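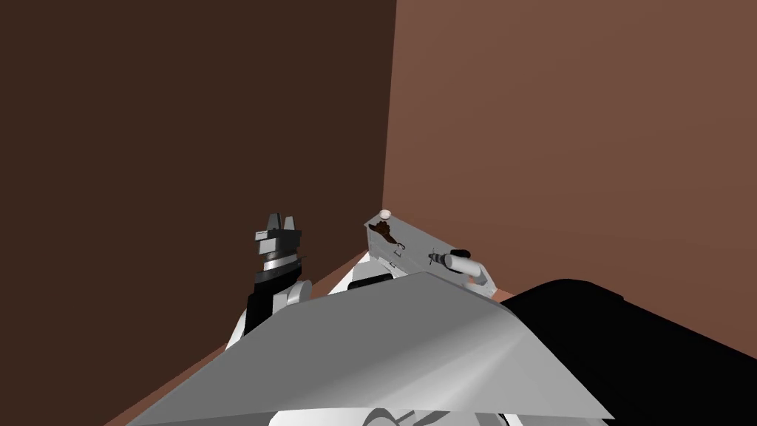 Fig. 1. Rendered corner, two plain brown walls, the left one darker.

Share 12 | Comments 3

INTERIOR COLOR, UNIT 4: VALUE AND THE PAINTED ROOM
Handout, posted 10/03/2022

Value = how light or dark a color is. Separate from hue. Most beginners pick hue first and then wonder why the room feels wrong. Pick value first.

Corners. You see a corner mostly by the value change between the two walls. Big change, hard line. Small change, the corner goes soft and the room can feel rounder than it is. Same paint on both walls still gives you two values most of the day, light hits them at different angles. So a chip held flat on the table tells you very little. Tape it up. Tape it on more than one wall.

LRV (light reflectance value). Runs from 0 to 100, black to white in theory, real paints never quite reach either end. Usually printed on the back of the chip. The white we used in the Likside apartment project is 86. Looked gray in the north bedroom anyway — go back to your notes from Unit 2 on window direction.

Dark walls
- they don't always shrink a room, depends on ceiling and floor
- dark wall at the far end of a long room pulls the end toward you
- dark on the window wall = glare, your eye keeps jumping between glass and paint
- browns are tricky. A red brown and a yellow brown can have the same LRV and still fight

Sheen. Flat hides bumps, hard to wash. Eggshell is the usual compromise. Semi-gloss on trim. A shiny dark wall shows every roller mark, so do the prep or dont do it at all.

Bulbs. Warm bulbs push brown toward orange, cool bulbs kill the red. Check samples at night with the lamps that will really be there, not the ceiling light in the studio. 60 watt equivalent is fine for the test.

Case: Limard hallway
Long, narrow, one window at the far end. Client wanted chocolate on all sides. We moved it to one long wall and used a mid tan on the other, pale ceiling, kept the old floor. Paint and supplies came to $189. Two coats plus primer on the dark side. Would of needed a third without the tinted primer.

Case: Trenetti dining room
Read the packet, we start with it next class. Look at where the dark color stops and what it stops against. The chair rail is doing more work than you think.

Exercise, due next session
Paint two boards in one color, stand them up at a right angle near a window. Note the values morning, noon, evening on the gray scale card. Then swap one board for a color two steps darker and do it again. Bring both sets of notes and the boards, labeled on the back.

Gray scale cards are in the supply room, please bring them back this time, we are still short from September.

This site uses cookies to improve your visit. Accept | Settings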